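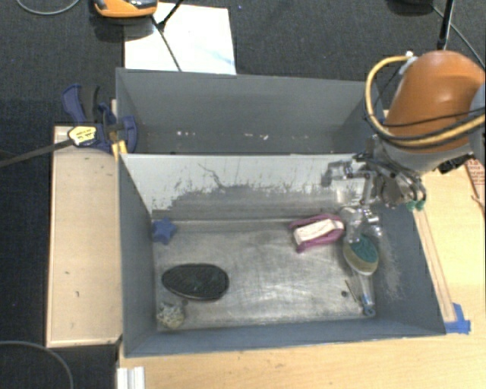

Ruvard is hiring a part-time item clerk for its small goods sorting room in Plenska. The clerk checks mixed household items against a printed list, records their condition and returns them to the bins between sessions. Items are small and unmatched, such as a round brush with a teal-green head or a blue star shape a child might play with. Bins are gray, open at the top, with sloped inner walls. Some wear to the paint is normal and is not reported.

Hours are 18 per week, mornings only. The current list has more than 300 entries. Each entry is checked by item number, color and visible damage.
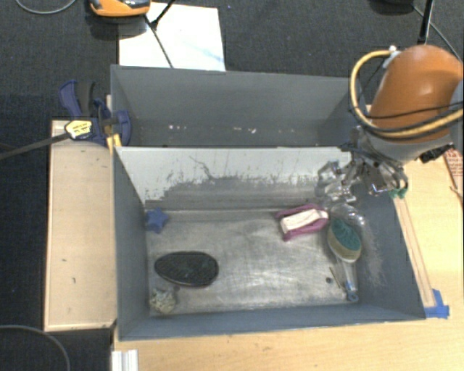
Applicants must be able to stand for most of a shift, tell similar colors apart and enter data in a spreadsheet without supervision. Prior stockroom work is useful but not required. Training takes place at the Avness site in December.

Send a resume and one work reference to the Ruvard office, 63 Rutkowska. Quote reference 100 in the subject line.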